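I came to paper folding late, and only because Despina Kadrić left a packet of 200 red sheets at my place in April and never asked for it back. I've folded most of them by now - badly, mostly, but what a colour! 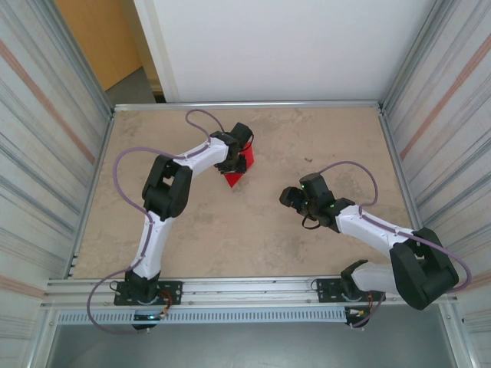

*Glossy red faces and a pointed tip, on a marble-look tabletop.*

Go for one strong colour, I reckon, and get that long crease in early. Leave the narrow flap a bit lifted while you sort out the rest. You can always press it down later (I never do!).
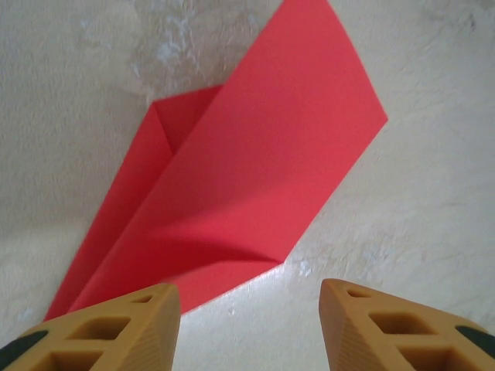 ## Where to buy

Firard sells red in packs of 200.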